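Home Organizing, Unit 6: Sorting Before Storing
Solange Andrade

12 shares
3 comments

Sort first and buy containers later. Empty one drawer or shelf at a time and make three piles – keep, give away, throw out. Set a timer for 20 minutes and stop when it rings.

Try a box on its side before you settle on a spot for it. Side openings suit low shelves.

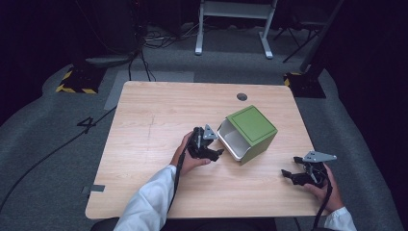 Labels

Write what goes in the box, in one or two words. "Misc" is not a label.

For next time: read the Firnham handout and bring a list of 6 items you have not used since May.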